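About Prislow

Prislow Language School teaches Latvian and Lithuanian to adults in small evening groups and one-to-one lessons.
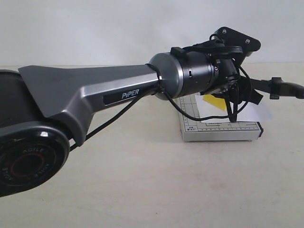 We opened with a single Latvian class, taught by Ojārs Eglītis in a rented room over the Brivutine bakery. Most of the first students had married into Latvian families and wanted to follow what was being said at dinner. Lithuanian was added when Gediminas Kazlauskienė joined the school, and the two of them still write all of our course material.

Groups have a maximum of eight students. A level runs for 30 lessons, one evening a week, with a break at the holidays. New levels start in January and again after the summer. If you already speak some of the language, you have a short phone call with a teacher before you sign up, and we place you from that. There is no written entry test.

Our beginner course uses a workbook called Zariņš, named for the family in its stories. It has 452 pages and comes in two parts. The first covers greetings, shopping, directions and the present tense. The second moves on to the past tense, letters, phone calls and the case endings most people find hard. The price of the course includes both parts. Replacement copies can be bought at the front desk.

We also keep a lending library. The catalog lists 2973 items, mostly novels, children's books and cookbooks, with a shelf of older newspapers that can be read on site only. Students may borrow four items at a time for three weeks. Former students may go on borrowing for as long as they like.

One-to-one lessons last 51 minutes, which lets the teacher write up notes before the next person comes in. You can book them singly or in blocks of ten. To move a lesson, call us by noon the day before.

Translation of birth records, old letters and other family papers is handled by Vemico, our sister office on the second floor. Please ask them directly for a price.

The front desk is open Monday through Thursday from 2 p.m. to 8 p.m. Street parking is free after six.

Page last updated December 5, 2023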